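[조작연구-메일링] Re: 그리퍼 비교, 시뮬레이션에서 먼저 걸러도 될까요?
2024-12-23
댓글 14 · 공유 3

안녕하세요, 답장이 많이 늦었습니다. 메일 받고 바로 쓰려다가 그 김에 직접 돌려 보고 쓰자 싶어서 일을 벌였더니 이렇게 됐네요. 덕분에 요 며칠 아주 재미있게 보냈습니다!

먼저 원래 질문을 다시 붙입니다.

> 저희 쪽에서 주방 작업용으로 그리퍼를 다시 고르고 있습니다. 지금 쓰는 건 Franka 팔에
> 기본으로 달려 나오는 두 손가락 핸드이고, 후보로 Tuvlow의 적응형 두 손가락과 Pomard의
> 소프트 핑거를 보고 있습니다. 예산상 실물은 하나만 살 수 있을 것 같아요.
>
> 궁금한 건 세 가지입니다.
> 1) 시뮬레이션에서 먼저 비교해서 하나를 떨어뜨리는 게 의미가 있을지
> 2) 컵처럼 위가 넓은 물체는 옆에서 잡는지 위에서 잡는지
> 3) 컨트롤러를 바꾸면 그리퍼 차이가 묻혀 버리지 않는지
>
> 특히 3번이요. 지난 2월에 임피던스 제어로 바꿨더니 그전 결과하고 도무지 비교가 안 돼서
> 표를 통째로 버린 적이 있습니다. 비슷한 경험 있으신 분 계시면 조언 부탁드립니다.

1번부터요. 저는 의미가 아주 크다고 봅니다. 단, 무엇을 떨어뜨리느냐에 따라 다릅니다. "이 손가락은 이 자세에서 싱크대 벽에 걸린다" 같은 건 시뮬레이션이 기가 막히게 잘 알려 줍니다. 접촉 뒤에 얼마나 미끄러지느냐는 마찰 계수를 어떻게 넣었느냐에 결과가 거의 그대로 따라오고요. 그래서 저는 기하 문제와 접촉 문제를 표에서 아예 다른 열로 나눕니다. 한 열에 섞어서 성공률 하나로 내면 나중에 왜 실패했는지 도저히 못 찾겠더라고요.

이번에 돌린 건 그리퍼마다 200회씩입니다. 장면은 저희가 Skerar라고 부르는 주방 환경을 그대로 썼고, 컵의 위치와 방향만 매번 바꿨습니다. 기본 핸드, 적응형, 소프트 핑거 순서로 돌렸는데 난수 시드를 셋 다 똑같이 맞춰 놓은 게 제일 잘한 일이었습니다. 같은 번호의 에피소드끼리 나란히 놓고 재생하면 차이가 눈에 확 들어옵니다. 평균만 볼 때는 전혀 안 보이던 것들이요.

기본 핸드가 생각보다 훨씬 좋았습니다(저는 솔직히 꼴찌일 줄 알았어요). 손가락이 얇고 곧으니까 좁은 데로 잘 들어가고, 옆에 도마 같은 게 있어도 손목 각도만 조금 틀면 길이 나옵니다. 적응형은 잡고 나서는 든든한데 펼쳤을 때 폭이 커서 접근 단계에서 플래너가 자꾸 돌아갑니다. 소프트 핑거는 모델링부터가 일입니다. 저는 강체 마디 여러 개를 스프링 관절로 이어서 흉내만 냈고, 그러니 그쪽 수치는 참고만 해 주세요. 이걸 근거로 Pomard 제품이 어떻다고 말하면 반칙이죠.

2번, 컵 잡는 방향. 이건 두 손가락이면 저는 위에서 내려가는 쪽을 먼저 시도합니다. 한쪽 손가락은 컵 안으로, 다른 쪽은 밖으로 넣어서 테두리를 무는 방식이에요. 컵 지름보다 그리퍼 최대 벌림이 작아도 잡힌다는 게 큰 장점입니다. 대신 접근 위치가 조금만 어긋나도 손가락 끝이 테두리를 찍습니다. 그래서 손가락을 얼마나 벌린 채로 내려가느냐가 의외로 중요하더군요. 활짝 벌리면 바깥 손가락이 옆 물건에 닿고, 너무 좁히면 테두리를 못 넘습니다. 이 값을 그리퍼마다 따로 찾아야 하는데, 처음에 저는 세 종류에 같은 값을 썼다가 적응형만 억울하게 점수가 깎였습니다. 전부 다시 돌렸습니다.

옆에서 잡는 건 상판에 여유가 있을 때만 씁니다. 위로 갈수록 넓어지는 컵은 옆면이 기울어 있어서 평평한 손가락 면이 다 닿지 않거든요. 소프트 핑거라면 여기서 이득을 볼 것 같은데, 말씀드렸듯이 제 모델로는 자신 있게 말 못 합니다. 실물 가지신 분 계시면 꼭 좀 알려 주세요!

3번이 제일 어렵고 또 제일 할 말이 많습니다. 짧게 답하면, 묻힙니다. 아주 잘 묻힙니다. 저도 관절 위치 제어에서 임피던스 제어로 넘어갔을 때 세 그리퍼 점수가 한꺼번에 올라가면서 서로 비슷해졌어요. 살짝 빗맞아도 팔이 알아서 양보해 주니까 손가락 모양 차이가 덜 드러나는 겁니다. 그래서 지금은 컨트롤러 두 종류를 모두 돌리고 그리퍼별로 두 줄씩 적습니다. 표가 길어지긴 해도 버리는 것보다는 낫습니다. 2월 표도 컨트롤러 설정만 기록돼 있으면 살릴 수 있을지 몰라요. 혹시 아직 안 지우셨으면 한번 찾아보세요.

강성값도 꼭 같이 적어 두시고요. 저는 로그에 강성, 댐핑, 제어 주기, 그리퍼 닫는 속도를 에피소드마다 같이 저장합니다. 이번 로그가 전부 3,090개 파일인데(예전 카메라 시험까지 한 폴더에 있어서 그렇습니다) 스크립트로 훑으니까 설정이 중간에 바뀐 구간이 바로 나왔습니다. 눈으로 찾았으면 아마 연말을 거기서 보냈을 거예요.

기본 핸드로 컵 옆에 내려온 상태는 이렇습니다. 손가락은 조금만 벌어져 있고, 컵 바로 오른쪽입니다.
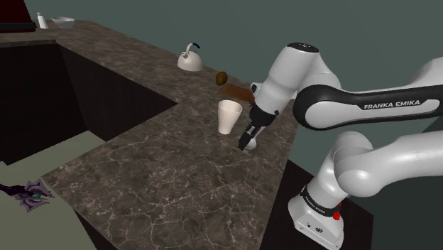 읽는 시간 6분

저는 이런 정지 화면을 에피소드마다 한 장씩 뽑아 둡니다. 볼 때 제일 먼저 확인하는 건 손가락 끝과 상판 사이입니다. 손가락이 대리석 바로 위까지 내려와 있잖아요. 그리퍼를 바꾸면 손가락 길이가 달라지니까 TCP 오프셋을 제대로 안 고치면 이 틈이 제일 먼저 티가 납니다. 저는 Tuvlow 모델로 바꿔 끼우고 오프셋을 그대로 뒀다가 손가락이 상판을 파고드는 걸 한참 동안 접촉 파라미터 탓인 줄 알았습니다.

그다음은 손목 쪽이에요. 컵 뒤에 나무 도마가 비스듬히 놓여 있고 일부는 손목 옆으로 가려져 있죠. 이런 배치에서는 손가락보다 그 위의 하우징이 먼저 문제가 될 수 있습니다. 후보 그리퍼의 충돌 메시를 넣으실 때 손가락만 넣지 마시고 몸통하고 플랜지까지 꼭 넣으세요. 저는 386번 에피소드에서 이걸 발견했는데, 화면상으로는 멀쩡하게 잡은 것처럼 보이던 게 몸통 메시를 넣으니 바로 충돌로 바뀌었습니다. (번호가 200을 넘는 건 셋을 이어서 매겼기 때문입니다.)

카메라 얘기도 잠깐. 손목 카메라와 외부 고정 카메라를 둘 다 시험했는데 컵만 놓고 보면 외부 쪽이 편했습니다. 손목 카메라는 마지막 접근에서 손가락이 시야를 많이 먹어요. Briggs 마운트로 각도를 눕히면 나아질 것 같아서 지금 마운트 모델을 만드는 중입니다. 이건 따로 글타래를 열겠습니다.

그래서 제 의견은, 실물을 하나만 살 수 있다면 기본 핸드는 그대로 두고 소프트 핑거 쪽을 사시라는 겁니다. 적응형은 시뮬레이션으로도 꽤 알 수 있는데 소프트 핑거는 만져 봐야 알 게 너무 많습니다. 물론 제 욕심도 있어요, 결과가 정말 궁금하거든요! 다른 의견 있으신 분들도 편하게 반박해 주세요. 설정 파일과 시드 목록은 정리되는 대로 목록 자료실에 올리겠습니다. 소프트 핑거 모델은 부끄러운 수준이라 스프링 상수만이라도 좀 손본 다음에 올릴게요.

댓글 14 · 공유 3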